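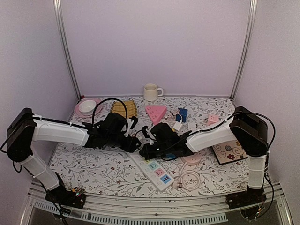 Nerkska Welero Backdrop Stand Kit

The Welero is a two-post stand for portrait and birthday sessions, sized for a small studio or a living room. It holds fabric or paper backdrops on a three-section crossbar and packs into one carry bag.

The posts lock with flip levers, so one person can set the height without tools. Put the backdrop on while the bar is low, then raise each side a little at a time. Going all the way up on one side first will bend the bar sleeve, and the warranty does not cover that.

In the bag
Two posts with folding legs
Crossbar, three sections
Four spring clamps
Two sandbags, shipped empty
Carry bag with shoulder strap

The kit weighs 15 pounds with the bags empty. Fill both sandbags before any session with a child who can crawl or walk. Dry play sand works fine. For cake smash sessions, we suggest the vinyl floor drop (item 861, sold separately), which wipes clean with dish soap and water. Fabric drops can be used, but frosting with red or blue food coloring will stain most of them.

Paper rolls need the wide clamps. The ones in the kit are for fabric and will let a full roll slip.

Item number: 2433
Ships in 7 business days. Orders placed after noon on Thursday go out with the following week's batch. Returns are accepted if the sandbags have not been filled.

Comments

studio_in_the_garage: Used mine for three first birthdays so far. Levers are stiff when new but they loosen up. Wish the bag was longer, the crossbar is a tight fit.

Marlow77: Does the Zanetti crossbar fit these posts?

prairielight: @Marlow77 Mine does, but you have to take off the end caps.

tulip_mom: Sandbag zippers leak a bit. I put the sand in freezer bags first.

Related items
Zanetti Extra-Wide Crossbar
Stisero Wide Clamps, Set of Four
Vinyl Floor Drop, Cream
Stisero Posing Stool, Child Size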